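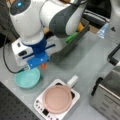 Robotic arm with a blue gripper over a grey tabletop.

Small caps and thin trading: how do you get out?

copperkettle
I've held Skanholm for a bit over a year, bought in three lots. The price has done all right on paper. The trouble is that hardly anything trades. Last time I looked the bid was 100p and the offer was 136p, and the online dealing screen wouldn't give me a quote for my full holding. Do I sell in small pieces or put in a limit order and wait?

3 replies · 28 likes

marshlane
Ring the dealing desk. The online quote only covers a small size in shares like that, and a dealer can sometimes get a better price by asking the market makers directly. My broker charges more for phone deals but with a gap that wide it's small change.

old_tenner
I'd go with the limit order. Set it somewhere between the two prices and leave it alone. I did this with Oken and it filled in pieces over most of September. Check what your broker charges if an order is part filled on different days, as mine took a full commission each time and I only noticed on the statement.

copperkettle
Thanks both. My broker only lets limit orders run for the day on the smaller shares, so I'd be putting it in again every morning. Will try the phone.

Utotell holder here
I disagree with selling at all just because the gap is wide. You knew it was illiquid when you bought. If the company is doing what you expected, the spread only matters on the day you leave. I've held Utotell for years and it's the same story, some days not one trade goes through.
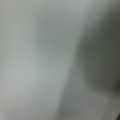

The time to sell these is when there's news and people want to buy. Results day, a contract win, a broker note. Volume comes in for a morning and the spread narrows, then it goes quiet again. I sold a slice of mine before 10am on results day and got a far better price than I'd been quoted the week before.

marshlane
Fine if the news is good. If it's a profit warning everyone is at the same door and the bid drops before you've logged in. I had Afolabi when that happened and was down 40 per cent by the time I got a price — the limit order I had in was no use whatever.

Utotell holder here
That's a position size problem. It would have hurt just as much in a share with a tight spread.

marshlane
It wouldn't. I could have got out at the open.

old_tenner
You're both right to a point. copperkettle, how big is it as a share of your whole pot? If it's small I'd wait for the next results. If it's a lot I'd start trimming now and put up with the spread.

copperkettle
More than it should be. I'll ring them tomorrow and see what they say for half.

11 comments · Share · Report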